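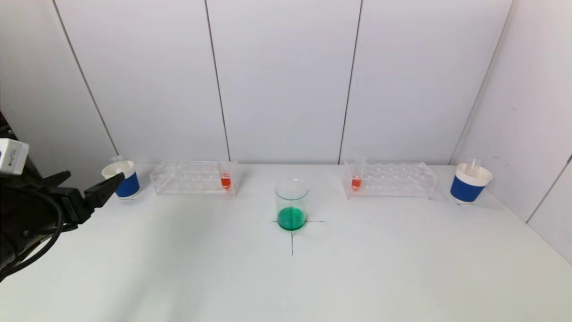 White paper cup with dark blue band, left side of the table.

Pre-retirement plan check – rollover proposal from Steyn
Reviewed November 29, 2020, at the Galtemport office

Marks used: OK, OPEN, FAIL. An item is OPEN until I have seen paper for it. A phone call doesn't count.

1. All fees listed in one place: FAIL
The advisory fee is on page 2. The fund costs are in a separate booklet, and the exit charge is in a footnote to the booklet. Ask for a single sheet with dollar amounts.

2. Growth assumption stated: OK
Stated, yes. Whether I believe it is another matter. The same rate is used for all 40 years with no bad stretch anywhere, least of all right after the paychecks stop.

3. Withdrawal plan tested against an early market drop: OPEN
The proposal says "stress tested" and shows no test. Results requested.

4. Social Security start age compared: OK
Ages 63 and 67 are both run. The break-even chart leaves out taxes – fix before anyone leans on it.

5. Health coverage before Medicare: FAIL
Retirement at 63 leaves a gap until 65. The budget carries $262 a month for it. I would like to see the quote that came from.

6. Old Curarham pension included: OPEN
Listed as a lump sum only. The monthly option is missing, and the lump sum happens to be the choice that pays the adviser. Get the plan's own election form. 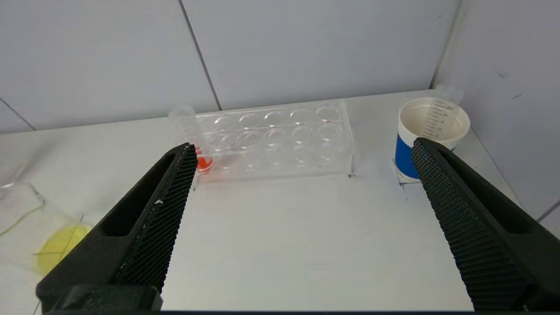

Clear multi-well plate and white paper measuring cup on the white tabletop.

7. Beneficiary forms match the will: OPEN
The Uvitz account form was last updated in May, no year given. Get a fresh copy from the custodian.

8. Annuity surrender terms read in full: FAIL
The brochure was supplied and the contract wasn't. A brochure is not a contract.

9. Adviser is a fiduciary, in writing, on every account: OPEN
The letter says "acting in your best interest where applicable." Where is it not applicable?

Overall: do not sign. Items 1, 5 and 8 must be cleared first – the rest can follow at the next review.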